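Quick one before work, kettle's on, so forgive the state of this.

Skorkier have dropped the Feltcombe Hour. You probably saw. If you didn't — the podcast app that spent all of last year telling us it was "a home for independent voices" has taken down a show by two women who talk about council planning and bad telly. Back catalogue and all. 200 episodes, gone from the app some time before 7am, and the presenters found out from a listener.

I've been with them since episode 10 or so. Vasylyna Sydorenko does most of the talking and Kanyarat Khunthong does most of the laughing, and then every so often Kanyarat says one sentence and flattens the whole argument. It's not a big show. Wasn't ever going to be. I listen on the bus.

What seems to have happened, and I'm going off Vasylyna's own post plus the statement, is this. In May they did an episode on Prillurel, the mattress people, who advertise on practically everything. Not a nasty episode. Kanyarat had bought one, tried to send it back, and read out the emails. That's it. Forty minutes of emails. Very funny, if you like emails.

Prillurel complained. Skorkier asked for an edit. They offered to bleep the name, which I thought was more than fair. Then nothing for weeks, then gone.

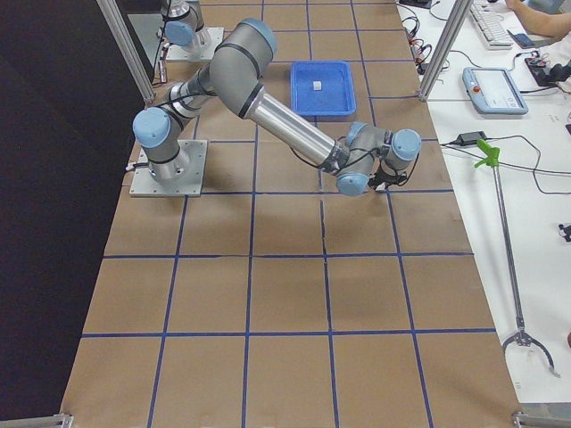
So can you still hear the old episodes anywhere? They're on the show's own website, all of them, including the mattress one, and the feed works in any app that lets you paste an address in.

The statement is the bit that got me. Four paragraphs and not one says why. "We regularly review our catalogue to make sure it reflects our community." Which community?? I'm in it, I pay for it, I wasn't asked. And then a line about how they "remain commited to open conversation" — their spelling, not mine, for once.

I do get that a company can carry what it likes. It's a shop. Shops stop selling things. My brother made this point at me for most of Sunday lunch once about a completely different row and he wasn't wrong then either. But if you've signed people up to be exclusive, and those two were exclusive for 2 years, then you're not just a shop, you're the only shop. They couldn't put new episodes out anywhere else. They turned down Thongsuk to stay, and Thongsuk was offering proper money, with a producer.

Also the timing stinks. Prillurel's name is on the Skorkier home screen this week. Big banner. Might be nothing.
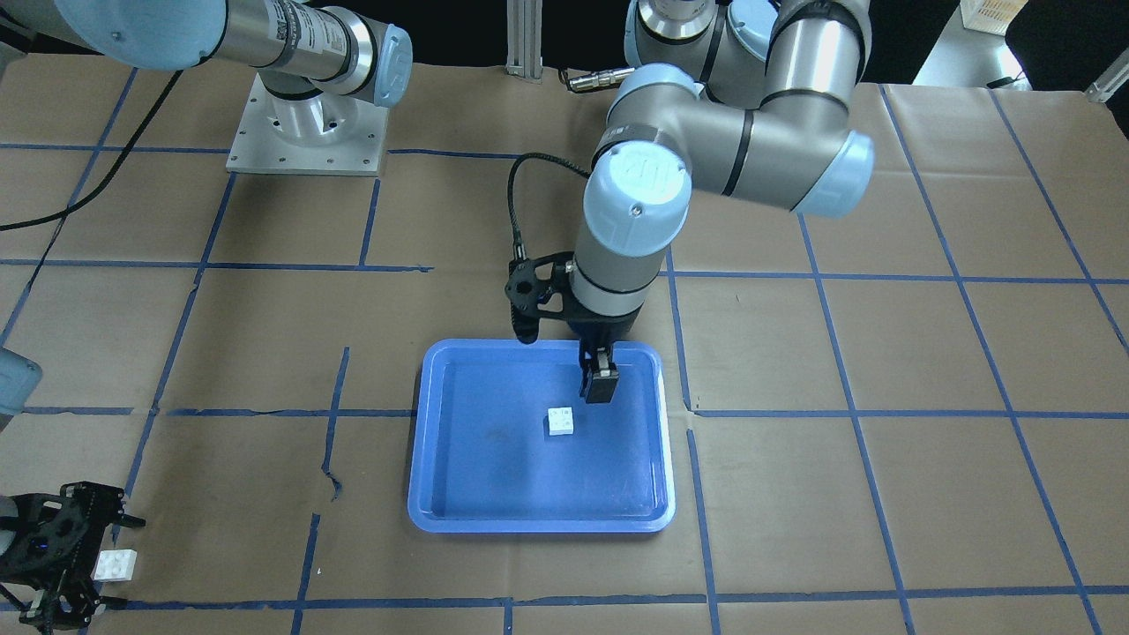
Brick in the blue tray, brown paper underneath.

Anyway. Have I cancelled? Sort of. Went to do it last night and there's a page offering you 2 months free, and then another page, and then it logged me out. Will try agian at lunch.

Vasylyna says they'll be back with a new episode once the contract stuff is sorted, on their own feed, no ads, maybe a tip jar. I'll chuck something in. She sounded tired in the post. Kanyarat added one line at the bottom, which was "still got the mattress".

Comments are open but be decent please, last time I wrote about podcasts I had to switch them off. Bus in six minutes, shoes not on.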